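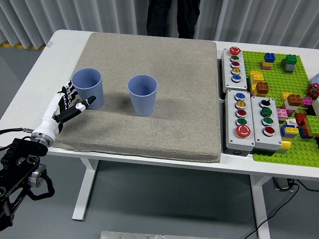
13/01/2020
by Defne Canpolat

I'm looking for people who'd like to spend part of a morning pouring water from one cup into another. Yes, that's pretty much the job, and yes, we pay for it!

My little group at Clarnthorpe studies how people pour: how far they tip a cup, when they slow down, what they do about the last few drops. We're after 42 people for sessions in February, and I'd love to get a real mix. Left-handed, right-handed, shaky, steady, people who spill everything at home (me), all welcome. You do need to be 18 or over, and you should be okay picking up a light plastic cup again and again.

We use plain light blue cups with ribs down the outside, and you'll get to know them pretty well. Each visit lasts 2 hours with a long break in the middle, and Dilek Demirtaş usually brings something baked. You'll pour fast, pour slow, pour while chatting with me, and then we'll ask you a few questions about how the cup felt in your hand.
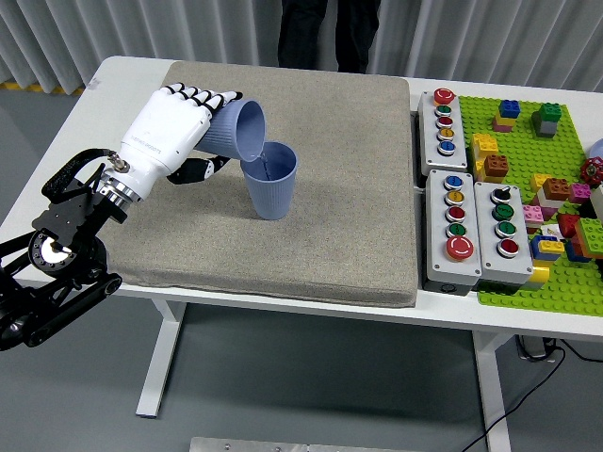
There's a thick gray-beige felt pad on the table, so please don't worry about setting a cup down too hard or missing by an inch. Wear sleeves you can push up. If you have long nails or a bandage on a finger, that's fine too, just mention it when you write so I can put it in my notes.

You'll get $100 for the visit, paid the same day, plus your bus fare if you bring the ticket. Parking at Clarnthorpe is awful, so I'd really take the bus if you can.

To sign up, send a note to me or to Muchen Han at the Clarnthorpe front desk with your name, which hand you pour with, and whether mornings in February work for you. Friends can come together (we'll just take you one at a time). Please sign up even if you've never done a study before. Most of our people haven't, and I'll be there to show you how it all goes.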